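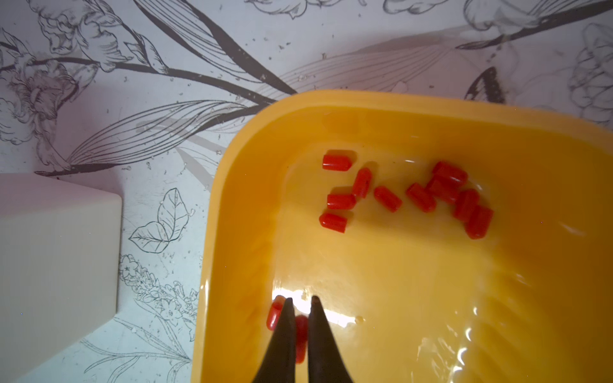 Small red pieces in a yellow tray, with one between the gripper's fingertips. Pruredstead open day.

Pruredstead Robotics Open Day

The Pruredstead Robotics Open Day is a yearly event where local robot builders show their work to anybody who wants to walk in. I've been keeping this page for the town wiki since I first went, so a fair amount of what follows is stuff I saw or asked about myself. If you know better on any point, please go ahead and fix it!

Background

The open day started as one evening in November, when a small firm called Fatel opened its workshop and let people watch an arm stack blocks. So many neighbors came that the next one was moved to a bigger hall and stretched over a whole day. Jitix, which makes grippers, joined the year after that. The event now has 9 tables, and the leaflet handed out at the door claims 3,000 visitors over its whole history (I have no way to check that, so take it as the leaflet's number).

Entry is free. There's a room for coats, tea at the back, and a very long line for the tea.

The picking demonstration

The best known part of the day is the picking table, and it's the reason I keep going back. Fatel and Jitix run it together. The job sounds like nothing at all: there are little red pieces scattered in a tray, and the robot has to get hold of them one at a time. The fingers on the gripper are long and dark and narrow down to points, a bit like a pair of tweezers, and they come down until the tips are just over the tray floor.

I asked if the red things were candy, and I wasn't the first. They do look like short bits of red licorice. The answer I got was "please don't eat them," so I'm leaving that open until somebody finds out.

Watching it is slower than you'd expect. The arm goes down, waits a second, closes, and then you hold your breath along with everyone else at the table. Pieces lying on their own are the easy ones. When several are bunched up and touching, the robot has to decide where one piece stops and the next begins, and there has to be room for a fingertip on either side. I'd never thought about how much my own hand does when I pick up a jelly bean!

The shiny tray is a test too. Light bounces off the yellow plastic and leaves bright white patches, and a camera can have a hard time with those. One of the Fatel people told me they could make life much easier with a dull gray tray and softer lamps, but they like people to see the work under ordinary light. The flowery cloth on the table gets left on for the same kind of reason – a kitchen or a craft room won't be plain white, so the software had better get used to leaves and petals.

How a session runs

A picking session lasts 40 minutes. The first part is a short talk, mostly about how the camera near the gripper gives a close view of the fingertips and whatever they're reaching for. After that the arm works by itself while the team answers questions. Toward the end visitors get to steer it with a handheld controller, and this is where you find out how hard it is. I got 5 tries and knocked the same piece along the tray every single time. A girl who was maybe eight had her first one up in seconds and got a round of applause for it.

Groups are kept small so that people can stand close. You sign up on a paper sheet by the door, and the early afternoon slots go first.

The Sakai trial

Sakai is the name of the project behind the demonstration. The goal is a gripper that can handle small, light parts of the sort that get sorted by hand in little workshops, without a special tool for each kind of part. The fingers on show are one of several sets. I was told that another set has wider, flatter tips, which do better with larger things but tend to nudge the neighbors when the pieces sit close together. I haven't seen those in use yet, so I can't say more.

The team keeps a log of missed picks and sorts them by cause, such as slipping, bumping the next piece over, or closing on empty air. I was allowed a look at it during my visit and enjoyed it more than the poster, to be fair to nobody's poster in particular. It had little drawings in the margins.

Getting there

The hall is a short walk from the Pruredstead bus stop, and there's parking behind it that fills up before lunch. Strollers are fine on the ground floor. The picking table is on the left as you come in, past the leaflets.

Page last checked 1/6/24.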